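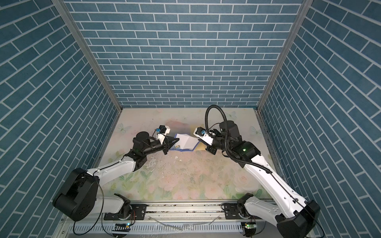

Arts degree fees: questions people keep asking me

Who are you, and why are you writing this?

I'm Verna Whitfield. I taught history to undergraduates for longer than I like to admit, and I now help run Tideo, a little group of students and staff who think the fee bands for arts subjects should be redrawn. This page started as replies to emails and sort of grew.

What are you asking for?

Mostly one thing -- charge a philosophy student the same as a maths student. We'd also like the bands looked at every 3 years, in public, with the working shown. At the moment you get a table of prices and you're meant to guess how anyone arrived at it.

Don't arts graduates struggle to find work?

Some do, and so do some of everyone else. At our June meeting I asked who was working in a field that matched their major, and of the 40 people there only seven put up a hand. The rest had jobs all the same! Remo Reisinger did medieval literature and now sorts out rosters for a hospital.

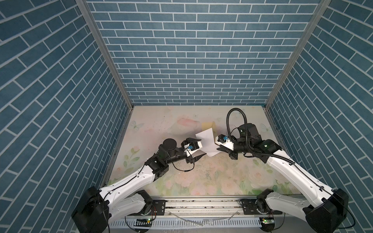
Page last changed: June, by Seraina

Will higher fees really put students off?

Probably fewer than you'd think, at eighteen. Debt feels pretty far away at that age. The ones I worry about are older students coming back part time, with a mortgage and kids, who do the sums at the kitchen table and quietly close the laptop.

Are you against science funding?

Goodness, no. Jinfeng Yu, who writes half our submissions, is a chemist.

Can I help if I never went to uni?

Please do. Write to your local member, in your own words (form letters get binned, I'm told), and say which course or teacher or library matters to you. One page is plenty. If you'd like someone to read it over first, send it to Seraina Haslinger and she'll get back to you within three days -- a bit longer during marking.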